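Caderno de laboratório, Unidade de Formação Contínua em Emergência Pré-Hospitalar
Entrada de 8/4/18
Registo: Eimear Keane. Revisão: Valtteri Ojala.

Assunto: verificação do módulo de recertificação em via aérea e da emissão de certificados na plataforma Gosidico.

1. Ponto de partida. A importação dos registos da antiga base Wullmont ficou concluída com 628 fichas de formandos. Foram detetadas 34 fichas sem número de cédula válido. Procedeu-se à separação destas num ficheiro próprio, a remeter à secretaria pedagógica para confirmação junto dos titulares. Não se emite certificado enquanto a situação não estiver regularizada.

2. Contagem de horas. O módulo teórico atribui 3 horas de crédito. O sistema somava em duplicado o tempo dos formandos que interrompiam a sessão e a retomavam noutro equipamento. V. Ojala corrigiu a regra de cálculo: passa a contar apenas o tempo da sessão mais longa, acrescido das páginas concluídas depois da retoma. Repetido o ensaio com as contas de teste, os totais coincidiram com a folha manual.

3. Banco de perguntas. Retiraram-se os itens relativos à sequência antiga de aspiração, já não conforme com o protocolo interno. Falta rever a redação das perguntas sobre capnografia; duas delas admitem mais do que uma resposta correta, conforme reclamação recebida da turma de Hirvonen.

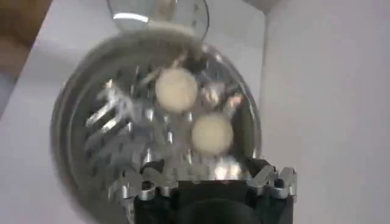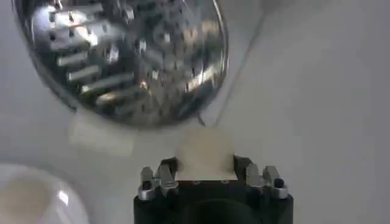
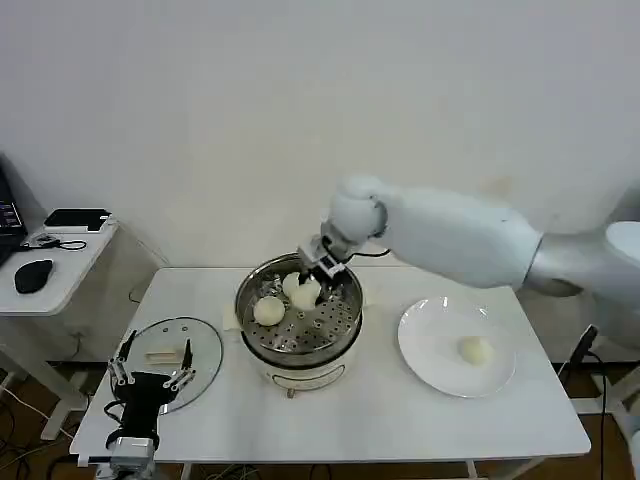
Discos metálicos perfurados nas duas primeiras fotografias; na terceira, a panela de vapor sobre a mesa branca.

4. Manequins. O manequim Skondel de adulto apresenta fuga na válvula torácica esquerda. Substituída a junta, a insuflação manteve-se irregular com a máscara de tamanho médio. Fica retirado da componente prática até nova verificação. A avaliação presencial prossegue com o manequim de reserva, devendo o formador anotar na ficha qual o equipamento utilizado.

5. Certificados. O modelo novo inclui código de verificação, data de conclusão e número de horas. A numeração inicia-se em 3000, para evitar sobreposição com a série anterior. Na impressão de ensaio, os apelidos compostos surgiram truncados; o campo foi alargado e o resultado ficou aceitável. A assinatura digital do responsável pedagógico continua por carregar.

6. Pendentes
Obter confirmação escrita do prazo de conservação dos registos de presença.
Rever as perguntas sobre capnografia (E. Keane).
Ensaiar a exportação dos créditos para o formato pedido pela secretaria (V. Ojala).
Encomendar válvula torácica e duas juntas de substituição.

Nota de V. Ojala, à margem: a cópia de segurança da base Wullmont deve manter-se só de leitura até ao fim de abril. Pedidos de consulta por escrito, dirigidos à unidade.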